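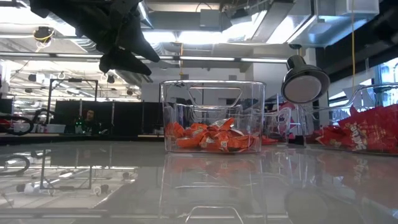
[vustimico-pantry] Re: Clear bins for the sweets, yes or no?

From: Anoma Sikder
To: vustimico-pantry
Date: Wednesday, August 18, 2021
In-Reply-To: message from Chaminda Abeysekara

Chaminda Abeysekara wrote:

> Hello all,
>
> We have the same trouble on the second floor as last year. The sweets
> come in big bags, someone opens all the bags on the first day, and by
> the end of the week there are small packets in every drawer. I would
> like to put everything in clear bins, like Anoma did at Damine, but I
> have three questions before I spend money.
>
> 1. Do you keep one kind per bin, or mix them?
> 2. Do people take more when they can see the sweets? My colleagues
> say yes and they are worried about the budget.
> 3. Which size of bin? Lollitz has a small and a large one, and the
> large one looks too deep for me.
>
> Also, if somebody has a good way to sort a big mixed order quickly,
> please write it. Last time I did it alone on the floor.
>
> Chaminda

Dear Chaminda, dear all,

Thank you for the questions. I answer in your order, and then I write how we do the sorting, which I think is the more useful part.

1. One kind or mixed

We keep one kind per bin. In February I tried mixed bins for the whole month and I did not like the result. People dig with the hand to find the colour they want, the small packets fall out, and what stays at the bottom is always the same sort. With one kind per bin you take the first one on top and go away.

I make one exception. When there are only a few packets left of two kinds, I put them together in one bin until the next order comes. Two half-empty bins take the same place on the shelf as two full ones, and our shelf is short.

For me the colour of the wrapper is enough as a label. Orange packets in one, red in another. I had paper labels at the start, but they came off when I washed the bins and I did not replace them.

2. Do people take more

A little more in the first week, then the same as before. Our order was 130 packets per delivery and it is still 130. What changed is that I see when something is nearly finished. Before, I ordered again because the carton looked empty, and afterwards I found two open bags behind the tea. So I would tell your colleagues that the budget did not suffer – I have kept the bills from Sitompul if they want to look at them.

3. Size

Please take the bins which have an opening for the hand near the top of the side. It is a small thing, but you can pull the bin from the shelf with one hand and hold a cup in the other. With a completely smooth bin I always needed both hands.

About depth, I understand your worry. The large Lollitz is deep, but you do not have to fill it. A low heap over the bottom is better than a bin filled to the rim. The packets slide over each other, and if the heap is high they come over the side when you move it. The large one also leaves room for the whole arm to go down and reach the last ones in the corner. I paid for 14 bins in total and I use 2 of them only for the things which do not belong anywhere.

Now the sorting.

Use a table and not the floor. It should be a table with free space on all sides, and a pale, smooth top is the best. Red and orange show very well on white, and you find a lost packet immediately. On our old brown table in the kitchen I missed several every time.

Put the empty bins on the table first, before you open any bag. This is the mistake I made for a long time. I opened everything, and afterwards there was no place left to put a bin down. Leave the middle for them, and keep the loose heap to one side, towards you. Spread the heap flat so that you can see what is inside it.

Then do one colour completely. I start with the orange, and when they are all in their bin I go on to the red. If you change between colours all the time it feels faster, but I make more mistakes in this way.

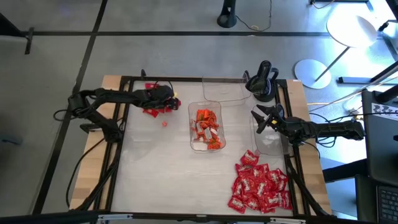
Orange packets in the middle bin, the red ones spread out on the table.

Take a few packets together and do not go one by one. The small wrappers hold to each other at the edges, and a handful comes up nicely, although one or two may drop on the way. Leave them where they fall and collect them at the end.

The big bags, for example the large Skittles one, I do not put in the same bin with small packets of another kind. They lie across the top and cover everything. Either they get their own bin or they stand beside the others on the shelf.

With a mixed bin it is a different job, and slower. You have to reach in from above and press a little into the heap before you can take hold of anything.
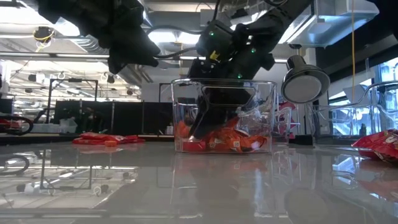
Look also for clear plastic wrap between the packets. It is easy to miss in a clear bin, and it makes the heap look bigger than it is. I take it out first, then the orange ones, and the red ones I simply leave inside, so I do not need a third bin for them.

A word about light. A lamp next to the bins is pleasant for reading what is printed on the wrappers, but on a shiny table you get reflections, and two times I tried to pick up a packet which was only the mirror image of one. I turn the lamp a bit to the side now.

For washing, warm water and a soft cloth, nothing rough. One of my older bins is quite dull on one wall after I used the green side of the sponge.

Chaminda, if you want to try before you buy, I can lend you four of the large bins until your order arrives. They are in room 41 at Damine, on the lower shelf. Please write to me the day before, as I sometimes lock that room when I leave early. The lids are in a separate carton – take the ones with the rounded corners, the square ones belong to another set and do not close.

I still have no good answer for chocolate in summer. Our shelf is on the sunny side after lunch. If someone on the list keeps it in the fridge, please tell me whether the wrappers become damp when you take them out.

Kind regards,
Anoma Sikder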